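Workshop storage trial extended to June

Following requests from members, the Rungrueang workshop is extending its trial of wall-mounted holders for hand tools and small electronic parts. Holders keep the benches clear and let members see at a glance what has been returned — a recurring difficulty last winter.
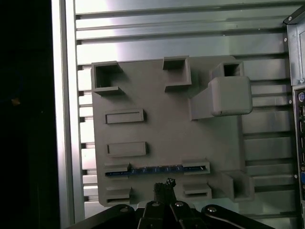

Grey holder plate with square sockets along the top and a blue circuit board strip in the long lower slot.

Members wishing to propose a layout should write to Pornthip Luangrath, quoting project 3429. Proposals are limited to 2 per member and should list the items to be stored.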